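2021-11-22

Office day, dry and cold. Spent the morning on the Rirnano opposition and the afternoon on the Vellton license, with one call in between that should have been an email.

Rirnano

The client makes bitters and a line of vinegars. Lenunar opposed the word mark in June, on likelihood of confusion with its earlier registration for non-alcoholic syrups. I have gone back and forth on this file for months and wanted to settle the order of argument before Naheed Bugti reviews the draft.

The marks share their length and two vowels. Visually I don't think that is worth much. Aurally it is worse than I first allowed. Read aloud quickly, with the stress where an English speaker would put it, the endings are closer than they look on paper. I had planned to lead with the visual comparison and then treat sound as secondary, but the goods are ordered by voice in bars and over the phone by trade buyers, and the other side will say so in its first paragraph. Moved the aural section to the front and conceded some similarity in the last syllable. The beginning of the mark carries more weight with the consumer, and the beginnings have nothing in common.

Conceptual comparison is neutral. Both are coined words with no meaning in any language we searched. Left it at three sentences.

Goods are the harder part. Bitters against syrups: different classes, same shelf in many stores, same use in a mixed drink. The specification as filed says "bitters" and "vinegar" with no limitation. Nusrat Tarar suggested limiting to aromatic bitters sold by the bottle to licensed premises. I don't like it. A limitation by sales channel does not change the nature of the goods, and the examiner is entitled to ignore it. A limitation by type of goods would at least be examined. Drafted an alternative wording and marked it as a fallback only, to be offered if the preliminary view goes against us. Once offered it can't be taken back in practice, whatever the rules say.

Proof of use. The earlier registration is past its grace period, so we asked for evidence of genuine use, and the bundle arrived last week. It has 26 invoices. Going through them again today:

The invoices cover the right period, but a good part of them refer to product codes and not to the mark. There is no catalog linking the codes to the goods. That gap may be fatal to them or may be closed with one witness statement, so we should not build everything on it.

The quantities are small. The largest order is for 300 units. Small is not the same as token, and I struck the sentence in which I had called it token.

Nothing shows the mark on the goods themselves. The packaging material is undated artwork from a designer's folder.

The last point is the best one. Undated artwork shows that somebody drew a label. It does not show that a label went on a product or that the product was offered to anyone. I rewrote that section twice and it is now a page shorter.

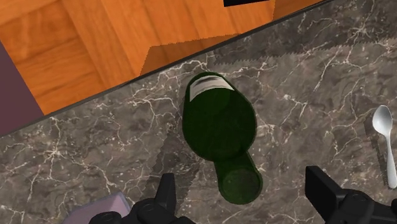 Call with Siddiqui

Started late. Siddiqui wants to know if the shape of the new container can be registered along with the name. I went over the usual difficulty: consumers are not in the habit of reading origin from the shape of packaging when there is no word on it, so the shape has to depart significantly from the norm in the sector. A small change to the shoulder or the neck will not get there. Acquired distinctiveness is possible in theory, after years of use and a survey that costs more than the tooling did.

The better route is a design filing, and the date of first disclosure decides whether that route is open. Siddiqui did not know the date. There was a trade fair, then a mailing to distributors, and possibly a post on the company's own page before either. I asked for all of these in writing, with the earliest document that shows the shape in enough detail to be compared with the application drawings. If the disclosure falls inside the grace period we can still file here. Abroad it depends on the country, and in some of them it is already gone.

He asked if we could just file everything and see. Said I would send a note. The note should say that a design filed over the applicant's own early disclosure may be registered without examination and then fail on the first challenge, and that a certificate of that kind is a poor thing to wave at a competitor.

Vellton license

Third draft from the other side. Most of our changes are in. Three points remain.

Quality control. Clause still says the licensor "may" inspect. I want an obligation to submit samples before first sale and once a year after that, with written approval. A license with no real control puts the mark at risk, and the clause has to be something the client will in fact carry out. Asked who on the client side would receive the samples. No answer yet.

Recordal. They want the licensee to record the license and the licensor to pay. Cost is minor. The real question is who holds the power to cancel the entry on termination. Added an undertaking to sign the cancellation form within 2 weeks of notice, plus a signed form held by us in escrow. They will object to the escrow. We can drop it in return for the samples.

Improvements to the logo. The draft gives the licensee ownership of any "adaptations." Struck out in full. An adapted logo owned by the licensee is a separate mark in the wrong hands the day the agreement ends. Replaced it with an assignment of present and future rights, goodwill included, and no additional consideration.

Sent the markup at 3 with a short cover note.

Odds and ends

Renewal list checked against the register. One owner name is out of date after a merger and needs a recordal before we renew, or the renewal goes through in the name of a company that no longer exists. Asked for the merger certificate.

Nusrat's search report on the vinegar label is thorough, but it lists every hit with no ranking. Sent it back with the five that matter marked and asked for the same treatment on the rest.

Time sheets are behind again. Did last week's from the sent folder and the call log.

Tomorrow: Naheed's comments on Rirnano, the Siddiqui note, and find out who has the hard copy of the Lenunar bundle. It isn't in my room.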